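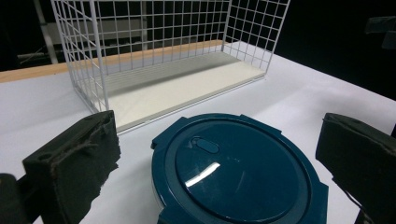
Review: Grimilari obituary and memorial page kit

Posted 2026-02-21

Grimilari is a browser-based tool from Findero for writing a death notice, laying out a printed service program and publishing a memorial page. I used the paid version for a family obituary in July and again this winter for a longer one. Both were printed by Malik, a small shop in Gedstead that accepts PDF files only.

Setup

The kit opens with a form: full name, dates, places lived, work, survivors, those who died earlier, service details. Fields can be left blank, and blank fields drop out of the text cleanly. The survivors section is the strongest part. It handles stepchildren, former spouses and hyphenated names, and it puts spouses in parentheses after the relative, the way most papers want it.

The draft it builds from the form is stiff but correct. I kept the first and last paragraphs and rewrote the middle.
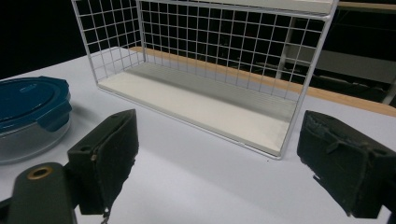 Word count is shown at the bottom of the editor and updates as you type. Papers that charge by the line need a different figure, and Grimilari only estimates lines for one column width. My estimate was 70 lines and the paper billed 78. Check with the paper before you pay.

Printing

There are eight program layouts. Six are folded letter size, two are single cards. Margins were accurate on the folded ones. On both cards the text sits too close to the trim, and Malik sent the first proof back for that. Moving the text box by hand fixed it, but the setting is not saved with the layout - it has to be done again for each copy of the file.

Fonts embed properly. Accented letters printed as typed.
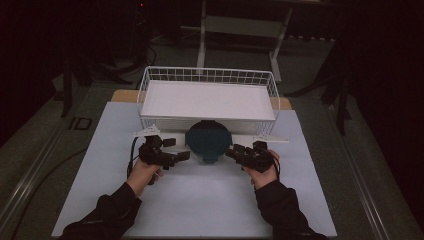 The memorial page is plain and loads fast on a phone. Guest messages are held for approval by default, which I would leave on. The page takes up to 100 messages before it starts a second screen, and the link to that second screen is small and gray. Two relatives missed it.

Export is limited. Messages come out as one long text file with no dates. Photos have to be saved one at a time.

Rating: 3 out of 5. Good for the written notice and the folded programs. For cards, use a regular layout program and paste the text in.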